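Cleaning a phone screen without streaks

For many years I cleaned my phone with the sleeve of my shirt, and the glass had always some fat marks on it. Now I turn the phone off first, unplug it and take off the case. I use a soft cloth for eyeglasses and only 4 drops of distilled water. The water goes on the cloth – never on the phone.

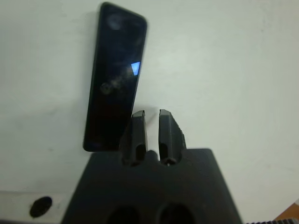 Wipe from the top to the bottom with little pressure, then turn the cloth to a dry side and repeat. Paper towels I don't recommend, they leave small fibers. Wash the cloth by hand, with no fabric softener, and let it dry flat.

Brayan Yupanqui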